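Home Help My Tickets Community Sign in

Subtitles drifting out of step on Kudham, series two onwards
Opened Mar 23, 2021
Status: Solved

Hello, and thank you in advance to whoever picks this up. I've been a Grivow subscriber since the December before last and I've never had to write in before, so forgive me if I give you more than you need. My other half and I are working our way through Kudham from the very beginning (we missed it first time round and have been dodging spoilers ever since), and all of series one played beautifully. From series two, though, the subtitles start off fine and then slowly slip behind the speech. By the closing scene they are a good 4 seconds late, and in a mystery programme that is long enough to spoil things, as you get the gasp well before you get the reason for it.

I did try the usual bits and pieces before bothering you. I turned the telly off at the wall, signed out and back in, and took the app off and put it on again. Our broadband comes in at 200 on the speed test, so I don't think it can be that. Other programmes are fine — we watched two episodes of Mukon the same evening and every line landed where it should.
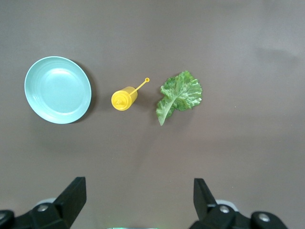 The telly is a 46 inch one, a few years old now but it has always behaved itself, and the app says it is up to date. I've also tried the tablet, and the same episodes drift there as well, which made me wonder whether the fault was at your end. I hope that doesn't sound rude!

Reply from Grivow Support

Good afternoon, and what a lovely thorough message, thank you. It wasn't rude in the least, and trying the tablet was just the right thing to do. Could you tell us which subtitle track you have chosen? On Kudham there should be two, one marked English and one marked English (original broadcast). Could you also let us know if the "Skip recap" setting is switched on? You'll find it under Playback, a little way down.

Reply from customer

It was English (original broadcast), and yes, skip recap was on. I had no idea there was a second track, I must say. I've switched to plain English and played the episode with the lighthouse from start to finish, and the words kept up all the way through. I then went back to the old track with skip recap off, and it still drifted, so it does seem to be the track and nothing to do with the setting.

Reply from Grivow Support

Thank you so much for testing both, that saved us a good deal of guessing. The older track was timed to the version with advert breaks, and from series two the gaps were never taken out. We've passed it to Escobedo, who prepare our subtitles, and asked them to retime the rest of the run. In the meantime please stay on plain English. If you see error 300 when you change tracks, just close the episode and open it again.

Reply from customer

No error so far, and we're three episodes further on. Happy for you to close this one. Please don't tell me who was in the boat.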